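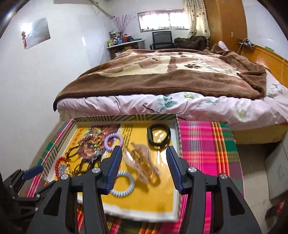 Photo: Flarnero household pages

Search the tips Enter a word Go

Family & Papers > Keepsakes > Newspaper notices

Keeping a death notice from the newspaper

When my aunt died in April, we cut her notice from three copies of the Warnari paper. One year later two of them were yellow like weak tea, and the third, which I had treated as I describe now, was still almost white. So I write down the method.

Cut the notice with a wide border, at least two fingers. You can trim later, but you cannot put paper back. Write the name of the newspaper and the month on a separate slip in pencil. Do not write on the cutting itself, and do not use a ballpoint, the ink goes through.

Make a photocopy first, on good white paper. For most families the copy is what people will read and hold, and the cutting can rest. If you scan, choose 400 dots per inch. With less, the small letters of the surnames become soft.

Newsprint contains acid. Lay the cutting between two sheets of acid-free tissue and put it in a polyester sleeve. Ordinary plastic pockets from the office shop are not suitable, they can become sticky and lift the print. I buy the Zurnstead sleeves, but any with "archival" on the packet and no PVC will do.

No sticky tape, no paper clips, no staples. If the paper is torn, leave it torn and support it with a card behind.

A fold is the weakest place. A long notice should lie flat, even if you need a bigger folder. If it was folded already, open it slowly and leave it under a heavy book for 4 days.

Store everything in a bedroom cupboard, not in the loft and not near the kitchen. A framed cutting on a sunny wall will go brown in one summer, so please frame the copy.

For the family book I also type the text again, with all the names spelled as printed. Our printed notice had Csizmadia without the second "i". I typed it the same way and put the right spelling in brackets after it.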